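Prando Two-Arm Recording Kit
Wilthorpe Robotics Supply
$3,695, in stock, ships from our own shop

I put the Prando kit together after one too many evenings spent lining up video files with joint readings by hand. If you've ever tried to teach a pair of arms to tidy a table, you know the feeling! You get a lovely demonstration, and then the left arm's log starts half a second behind the right one's and the whole take goes in the trash. The Prando box sits between your arms and your computer and stamps everything off one clock, so a take is either all there or it gets flagged before you move on.

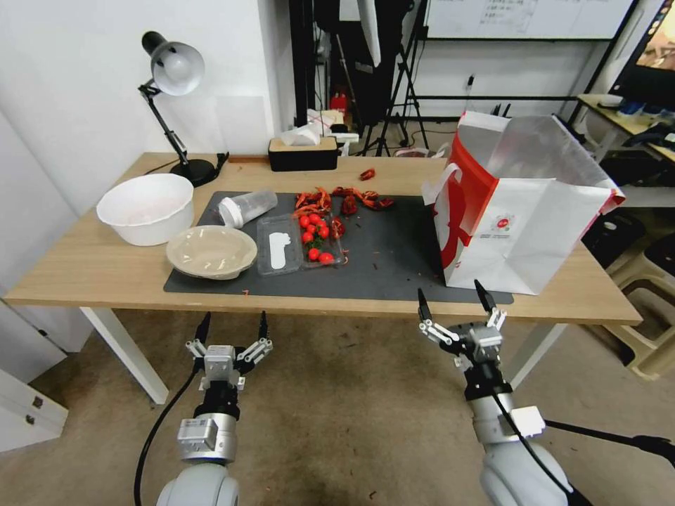 Tabletop jobs are what most of you write to me about, so that's what I tune the default settings for. Folding, sorting, packing, clearing up after lunch, that kind of thing. My advice is to make the table harder than you think you need to. A bare block on a bare table will get you a model that's great with blocks. I'd much sooner record with a clear cup lying on its side, a deep white bowl next to a shallow beige one, and a big paper bag with a rope handle at the other end (paper bags are a pain, they shift and crumple, and you want plenty of examples of exactly that). Then move things a little between takes and go again.

The Avden recorder comes with the kit. One key starts a take, one key ends it, and a third marks it bad while you still remember why. I can't tell you how much I use that third key. My last tabletop set came to 2,553 takes and I kept 1,966 of them, and sorting it took me one afternoon with a pot of coffee. 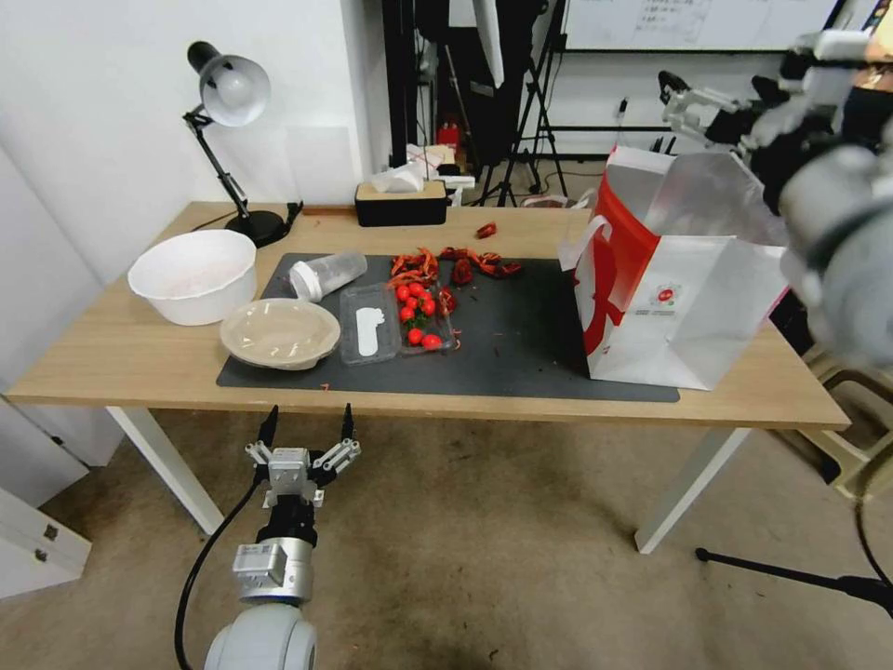 Table setup with cherry tomatoes, cup, bowl and shopping bag.

Small soft food is worth a session of its own, by the way. Start with the fingers open wide, come in slow, and record the fumbles too, only label them. I like to have almost 400 good takes of one task before I bother training on it, but plenty of people start with fewer.

What's in the box:
Prando sync unit with power supply
Two arm cables and two camera cables
Bozsik foot pedal, for when your hands are full
Avden recorder license, one computer, updates included

Arms, grippers and cameras are not included. Check the wiring sheet before you order, or just email me your arm model and I'll look it up.

Orders placed after 16th April get the longer arm cables at no extra charge. The wall-mount version should be ready in June.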